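Clullov Robotics Club > Student projects > Knitwear folding

climier_kid
Our July demo is a gripper policy that folds jumpers. We have 1,084 clips, all done with the hand-held gripper, and the training run still treats a sleeve as a personal insult. Naa Dramani wants more lifts like the one below, with the knit pinched into a thick loop and the rest left hanging.

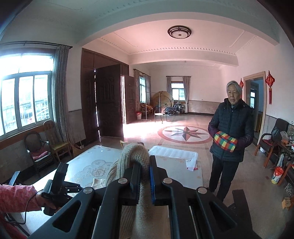

Re: Knitwear folding

ustaden
More lifts won't help. You've got plenty of picking up and hardly any putting down. Also, why knits? Tea towels exist.

Re: Knitwear folding

bwumbei
Tea towels were last year's team, and the judges' enthusiasm could be measured in yawns. I'm with ustaden on the putting down, though. Sleeves first, mate.

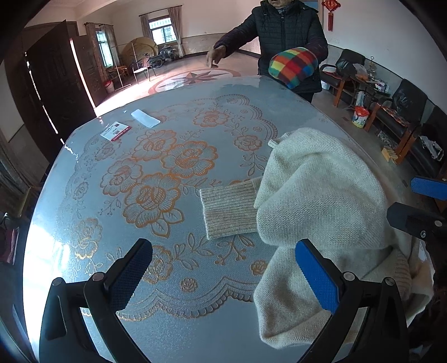

My vote is to label cuffs separately from the body. Ribbing stretches, plain knit slumps, and our one "fabric" tag covers both with equal ignorance. With the cuff out flat toward the middle of the table like that, it's an easy label. The bunched part beside it is where the arguments will start, and the roses on the tablecloth won't do the segmentation any favours.

Re: Knitwear folding

climier_kid
Disagree about the roses. A plain grey bench is how we got a model that only works on a plain grey bench.

Re: Knitwear folding

ustaden
Fair. I'll relabel 90 clips if Kyei does the other 994. He hasn't been asked yet.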